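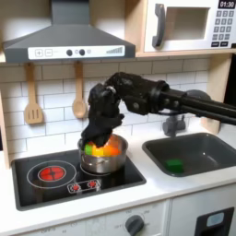

Household manipulation, also called chore robotics, is the branch of robotics concerned with getting machines to do the small physical jobs of a home: cooking, washing up, putting away, folding, wiping. It is distinguished from floor cleaning, which was handed to small round machines some time ago, and from dishwashing, which was handed to a large square one. What remains is everything in between, including the matter of getting the plate from the table into the large square one.

The field has been described as five years from success for considerably longer than five years.

Scope

A chore, in the usual definition, is a task with a known end state that a person could do while thinking about something else. The second half of the definition causes most of the difficulty. Picking a vegetable out of a pot, moving it to a sink and hanging up the spoon involves finding the objects, choosing where to grip them, avoiding the sides of the pot, and noticing when something has slipped. People do this from early childhood and are seldom thanked for it.

Shop-floor chores are generally treated as a separate and easier group. Kitting, bin picking and loading a machine tool happen in places where the lighting is fixed, the parts come in known shapes, and somebody can be paid to put the bins back where they belong. A home offers none of these conditions.

Play kitchens as test sites

Much laboratory work is carried out on children's play kitchens. They are cheap, they fit beside a bench-mounted arm, and they contain most of the layout of the real thing at reduced size: a cooktop, a sink, a faucet, a microwave, something to hang a spatula from. The vegetables are often blocks in plain colors, so that an instruction such as "put the green one in the sink" has an answer that can be checked by anyone walking past. A pot can be filled and emptied all day with no risk of dinner.

Critics note that the play kitchen leaves out much of what makes a kitchen hard. Toy food does not drip, roll under the refrigerator or stick to the pan. Ratih Simanjuntak, whose survey of the field is widely passed around among graduate students, called the arrangement "a driving test held in a bumper car." Defenders reply that a machine unable to manage the bumper car should not be given the car, a point Simanjuntak conceded in a footnote.

There is also the question of scale. An arm built for a workbench is large beside a toy stove, and its gripper can hide the contents of a pot from an overhead camera at the very moment the contents matter most. Common remedies are a second camera mounted on the wrist, or force sensing in the fingers. Some groups simply have the arm back out, look again, and go back in, as a person does when hunting for the last olive.

The Nidville trials

The best known comparison of chore systems was run at Nidville over one April, under the direction of Intan Menon. Two entries took part. Daddale, a single-arm system, was trained on recorded demonstrations in which a person steered the arm by hand. Cirkberg relied on a planner that worked out each motion from a model of the kitchen.

Each system was given 691 attempts at a short list of jobs, most of them some version of moving a toy vegetable from one place to another. Daddale completed 335. Cirkberg completed fewer but failed more politely, stopping when it lost track of an object where Daddale tended to carry on with an empty gripper and every sign of satisfaction. An attempt was called off after 30 seconds without progress, a limit that both teams considered harsh and that parents of small children considered generous.

Menon's report drew attention to a result that neither team had advertised. Moving the sink contents a hand's width to one side before the start had a greater effect on Daddale than changing the vegetable. The machine had, to a fair extent, learned the kitchen by heart.

Household products

Ķēniņš, a countertop arm offered at a price of 1,999, was the first product sold on the promise of general kitchen help. Its manual listed stirring, fetching and "light tidying." Owners reported that stirring worked well provided the pot was placed on a marked mat. Fetching worked if the item had been left within reach, facing forward, by somebody who could as easily have brought it over. Light tidying was removed from the second edition of the manual.

Teguh Sumampouw, who reviewed the arm over several weeks of family meals, concluded that it saved him the stirring and cost him the mat, which had to be washed by hand.

Present state

Whether machines can do household chores "yet" depends on how the word "do" is read. Single steps, such as grasping a block or opening a light door, are often reliable under practiced conditions. Chains of steps are less so, as each small chance of failure is added to the ones before it. A robot that succeeds nine times in ten at one step will get through ten such steps in a row in roughly a third of its attempts, assuming its mistakes are independent.

Work on recovery has grown accordingly. Deisy Alvarado has argued that a useful machine should be judged on what it does after dropping the carrot, and that most published scores stop counting at the drop.

See also

Bin picking
Dishwasher loading, disputes over
Laundry folding
Teleoperation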